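The library that lives in a laundromat

Nusrat Zaidi wants me to know that she did not set out to run a library. She says this while wedging a dryer door shut with her hip and handing a comic to a kid in rain boots, so you can decide for yourself how much weight to give it.

I'd heard about the Quintana Street shelves from my sister, who lives two blocks over and had been raving about them for months. Children's books, lots of them, in more languages than I could name, all in the back half of a coin laundry in Palport. No cards, no fines, no due dates. I finally got myself down there on a drizzly morning in October with a bag of sheets, partly as cover and partly because my own washer was broken.

"Put those in number four," Nusrat said before I'd even introduced myself. "Number six eats quarters."

She bought the laundromat from her uncle, who had run it for 26 years and left her a filing cabinet full of single socks. (She still has the socks. I asked.) The books came later. A customer moving back to Brazil left two boxes of picture books in Portuguese on the folding table with a note that said "for whoever." Nusrat stuck them on a windowsill and forgot about them.

"Then I had this boy in here every Saturday with his grandmother," she told me. "He'd be climbing the carts, he'd be pushing all the buttons. And one week he was quiet, and I thought, uh oh. I went to look and he was sitting on the floor, and Grandma was reading to him in Portuguese. I didn't even know she spoke it! I'd only ever heard her say 'change, please.'"

So she put up a sign asking for more. She figured she'd get a dozen or so. By the end of that first winter she had 163 books and no place to fold a towel.

That's when Rogério Sampaio got involved. He was a retired school bus driver who did his wash on Tuesdays and couldn't stand looking at the stacks. He built the first set of shelves out of an old church pew, and then kept building. I caught him on his coffee break, up a stepladder.

"She had Polish on top of Arabic on top of Dr. Seuss," he said. "I said Nusrat, a person can't find anything. She said, a person is waiting on the spin cycle, a person has time."

They've argued about it ever since, and I got to hear plenty of it. Rogério wants everything shelved by language. Nusrat wants it by age, with the languages mixed up, so that a kid reaching for one thing bumps into another. The current arrangement is a truce: baby books mixed, everything else by language, and fairy tales on a wall of their own.

I spent most of my wash cycle at the fairy tale wall. I grew up on a falling-apart Grimm that scared me half to death, and I could happily have stood there till closing. You get the same stories over and over, wearing different clothes. There's a Little Red Riding Hood in Farsi and one in Vietnamese, and I counted myself lucky to find a Snow Queen I could read.
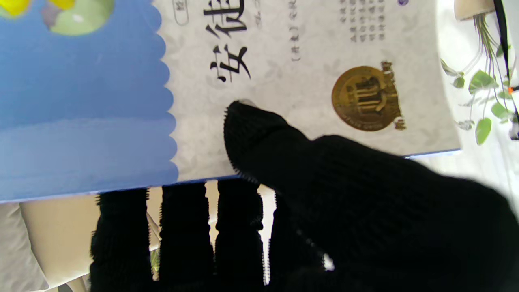
An Andersen collection in Chinese, with its blue and silver-white cover.

"Andersen goes out more than anybody," Nusrat said. "Everybody's grandmother knows The Ugly Duckling. I've had two women who didn't share one word of a language standing right there, acting it out for each other. One was the duck. I think they were both the duck."

Do the books come back? It's the question everyone asks her, and she has a pretty good eye roll ready for it.

"Some do and some don't. What am I going to do, chase a four-year-old? If a book lives under a bed in Sola Heights for three years, it's being read. Or it's under a bed. Either way I got the shelf space back."

Rogério is less relaxed. He keeps a notebook. He wouldn't let me look inside, but he did say the collection passed 2,000 this summer, and that a certain dinosaur book in Spanish has been replaced so often he's thinking of buying it by the case.

Money is tight, in case you were wondering. The books are all donated, but the repairs aren't free, and glue and tape add up when your readers chew. There's a jar by the soap machine. On a good month it brings in 100 dollars. The bookstore over in Bostholm sends its scuffed copies, and a few teachers drop off what their classrooms have outgrown.

I asked what she's short of right now and she didn't need to think about it. Tagalog, she said. Haitian Creole. Anything at all in Somali. And chapter books for the nine and ten year olds, who come in acting like they're too old for it and then sit behind the vending machine reading so nobody sees them.

"Please, no more encyclopedias," Rogério called over from the ladder.

Does she read them herself? She laughed at that. She reads Urdu and English, and she's picking up some Portuguese from the very first two boxes, with Rogério correcting her accent from across the room. Her favorite is a book about a goat who won't get on a train. She's never been able to find out how it ends, as the last page was missing when it arrived. The customers have offered her their own versions. In most of them the goat gets on the train.

"My version, he walks," Nusrat said. "It's a nice day, he's got legs."

My sheets were done by then, and a little girl had taken over my chair, so I folded standing up. I did leave with a book, a Norwegian one about a troll, which I can't read a word of. Rogério wrote something in the notebook as I went out.

The shelves are open whenever the laundromat is, seven in the morning to nine at night, every day. Donations can go in the blue cart by the back door. Bring quarters, and stay away from number six.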